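Workshop Tips: Getting Clean Demos Out of a Messy Bench

I get a lot of mail asking which model I train on, and hardly any asking how I keep my recordings in order, so this month's tips page is for the second kind of problem. I write the software side of our little setup (the recorder, the labeling tool, the bit that checks files before they go anywhere near training) and most of what follows I learned by throwing away work I'd already paid for in sore wrists.

Start with the clocks

If you only do one thing this week, make every stream write its own timestamp at the source. Not when the file gets saved, not when the packet shows up at the logger. At the source! I ran Pirero, my home-grown recorder, for most of a winter with the hand poses stamped on arrival, and everything looked lovely on replay until I slowed it down and saw the fingers closing a hair before the hand got there. I had 275 episodes like that. I kept them, out of stubbornness, and they've never been good for anything except testing the checker.

A cheap way to test yours: clap your hands in view of the camera at the start of a take, then find the clap in the video and find it in the pose data. If they're more than 3 frames apart, stop and fix it before you record anything else.

Pick chores with an obvious finish

Kitchen jobs are great for this. Drying rack stuff especially, cups on a tray, cups on a mug tree, a sponge back in its dish. You can tell at a glance if the job is done, and so can a small classifier, which means you can have the software mark the end of an episode and save yourself an evening of scrubbing through video. I tried folding napkins before that and spent more time arguing with myself over what counted as folded than I did recording.

Stick with cups that are all one color to begin with. I know it feels like cheating. But when your detector is struggling you want to know whether it's the shape or the color giving it trouble, and with a mixed set you'll be guessing. Add the odd ones later.

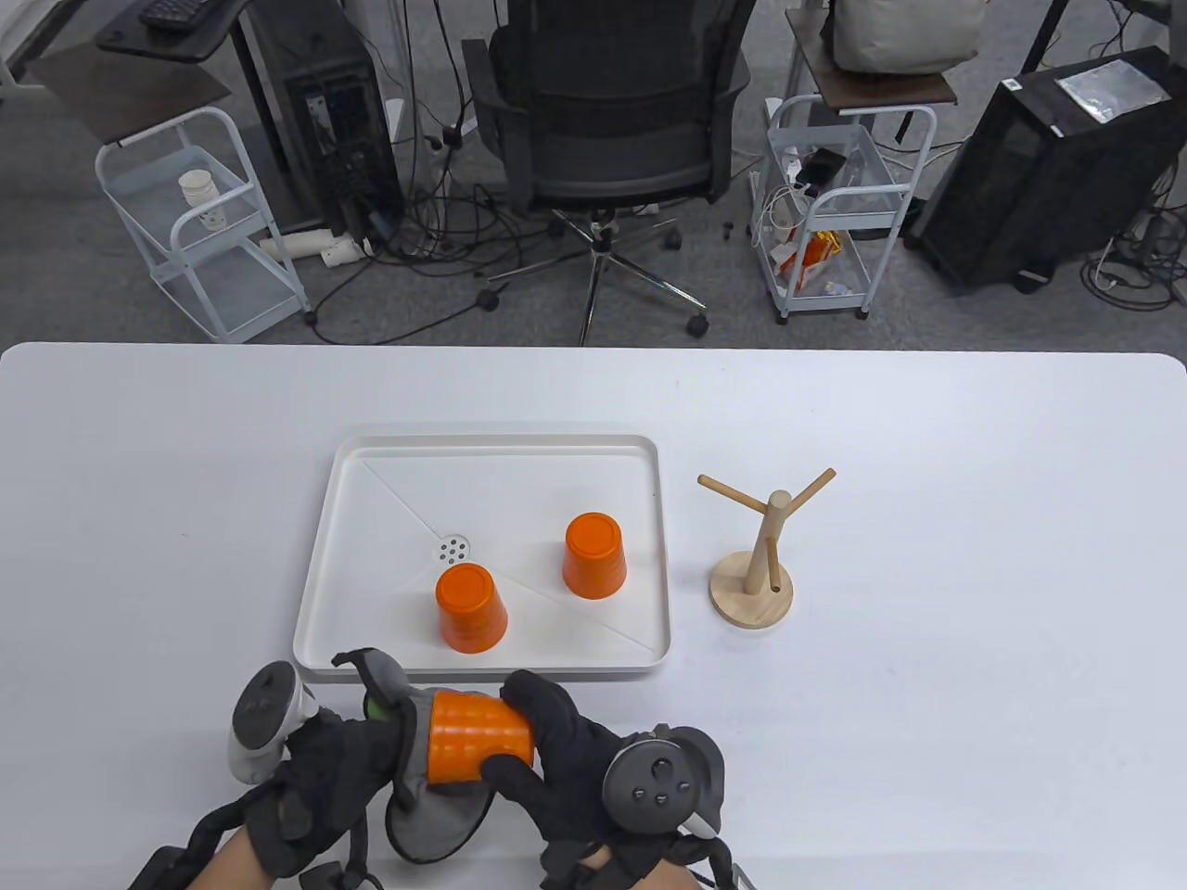 Write the steps down as plain sentences before you write a single line of config. Mine for a cup job look like this:

pick up cup
turn cup over
set cup on tray
let go
hands back to rest

Five lines, and each one gets a start and a stop in the label file. My first planner had nineteen steps for the same chore, with separate entries for things like "approach" and "pre-approach" and I couldn't have told you the difference after lunch. Short lists get labeled the same way twice. Long ones don't.

"Hands back to rest" looks like filler but please keep it. Without it, the planner has no idea the job is over, and mine used to wander off looking for another cup after the last one was down.

Upside-down things confuse detectors

A cup standing on its rim is a different object as far as a lot of detectors are concerned. Mine was trained on cups the right way up, from a catalog sort of angle, and it would lose them the moment they were flipped. The fix was dull: I pulled 107 stills out of my own recordings, boxed them by hand over two evenings, and retrained. I use one label for the cup and a separate field for which way up it is. Don't make two classes! I did, and the tracker would swap identities halfway through a turn, so the log said one cup had vanished and another had been born in my palm.

Same goes for hands covering things up. Anything you hold is going to be half hidden behind your fingers, so let the tracker hang on to an object for a second or so after it loses sight of it. In Loretti (the tracking tool I use now) that's one number in the settings file, and the default was much too short for me.

Slow down, but not as much as you'd think

Everybody says to move slowly when you're recording. Sure, a bit. But if you move like you're underwater, the policy will too, and then you'll be trying to speed it up in the controller and getting wobbles. I go at the pace I'd use with a cup that was full. What really helps is a tiny pause before the grip and another one before letting go, because the segmenter finds those easily and I barely have to touch the labels afterward.

Put the controls where you already have a thumb

I used to stop a take by walking over to the keyboard, so every single episode ended with me turning away from the table, and guess what the model learned to do. Now start, stop and "toss that one" are all on buttons I can reach with my hands in place. If you can only spare 2 buttons, make them stop and toss. Starting can be automatic once both hands have been still for a moment.

And make "toss" mean "move to a side folder." You will press it by accident.

Check before you copy

My checker is called Isura and it's a few pages of Python I'm not proud of. It runs as soon as a take ends and looks for dropped frames, a pose that jumps farther than an arm can, a label list that doesn't match the step list, and a file that's suspiciously small. It beeps if anything's off. I can't tell you how much better it is to hear the beep while the cups are still out than to find out in February that the left hand was frozen the whole time!

Smaller things

Name your folders by task first and number second, so they sort into something you can use.

Save the config with the episode, inside it, every time. Disk is cheap.

If you plan with a language model on top, give it your plain-sentence list and let it choose only from that. I let mine write its own steps once and it wanted to rinse everything.

Replay one episode in the simulator before each session. I use Taşdemir for that, mostly because it loads fast and complains loudly about joint limits.

Drink your coffee before you strap in, not during.

Next month I'm hoping to get into label tools for two-handed jobs, if I can get the handover step to behave. Right now it insists that both hands own the cup, and I've half a mind to let it.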